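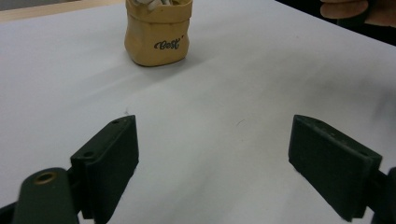 Climwood will be back for a fourth season, and most of the main cast is coming with it. The network confirmed the renewal in September after a summer in which the cast gave the same careful non-answer in every interview. Ten new episodes have been ordered, the same as last year, with production starting once the sets are out of storage. Longtime viewers will remember that season three closed in the Jafri kitchen, with the family's money gone and the deed to the mill still missing. Half the theories we received over the summer put the deed in a small tan bag with the rim folded down, the kind that can sit on a white table all evening without anyone giving it a second look. The writers have said only that the deed will turn up by the midpoint of the season and that it never left the house.

The biggest casting news is the return of Mohsin Kakakhel as Daniel Jafri. Kakakhel left at the end of season two to do a stage run, and his character was sent abroad with one line of dialogue and a suitcase. He has signed on for 4 episodes, with an option for more. The deal was held up for several weeks over dates, because the play was extended twice. His first scenes will be shot in a single block and spread across the season, so don't read too much into early set reports that have him in the same coat every day.

Hanna Kołodziej moves up from recurring to regular. She joined late in season two as Vera, the surveyor hired to value the mill, and was supposed to be gone after three episodes. The part kept growing. Her promotion means a storyline of her own, and the first two scripts have her opening an office in town and taking on a client who wants the Jafris out. Viewers who complained that Vera only ever appeared in doorways holding a folder should be pleased.

Not returning: the lawyer, the younger cousin, and the dog. The cousin's exit was already written into the finale. The lawyer's was not, and will be handled offscreen between seasons.

There is also a change behind the scenes. The first three seasons were made by Stindance in-house, with one writers' room and a rotating group of directors. For season four Stindance is sharing the work with Fludness, the smaller outfit that made last year's lighthouse miniseries. Fludness will handle the location shoots and most of the editing. The writers' room stays where it was. If you found season three slow in the middle, that may be good news. The lighthouse show was tightly cut, and its longest episode was shorter than the shortest Climwood.

The budget question came up at the press call and was mostly dodged. What we do know is that the mill exterior has been rebuilt on a new lot, since the lease on the old one ran out. The new version is bigger and has a working wheel. The date carved over the door is still 1777, for those who keep track of such things, and the crooked second 7 has been copied over from the original. The Jafri house is being put back up as it was, with one addition: a back staircase that was mentioned in the pilot and has never been seen.

An open casting call for the harvest fair in episode six drew 900 people for 70 spots. Those chosen have been notified by email. If you applied and heard nothing, the production office asks that you not call. There may be a second call for the courtroom episode, but no date has been set and nothing has been posted yet.

No premiere date has been announced. The last two seasons both started in the winter, and a similar slot looks likely, although Kakakhel's block might push filming later than usual. The show keeps its hour at 9 p.m. There was some talk of moving it to 10, which would have put it up against the hospital drama, and that idea seems to be dead.

Two smaller items. The theme music is being rerecorded with the same tune and a larger string section. The opening titles will also be new, so the shot of the river with the wrong bridge in it, a source of letters to this newsletter for three years, is finally going away.

The deleted scenes from season three are due online before the new episodes start. There are not many. The one people have been asking for is the longer version of the argument on the porch, which runs a couple of minutes past the broadcast cut and includes Vera's side of it. The scene with the lawyer on the train was scripted and never filmed.

Our episode guide for the first three seasons has been updated, with corrections to the family tree. Thanks to the readers who pointed out that we had Daniel as the older brother. He is the middle one. Theories about the deed can still be sent to the usual address, and we will print a selection next month, bag or no bag.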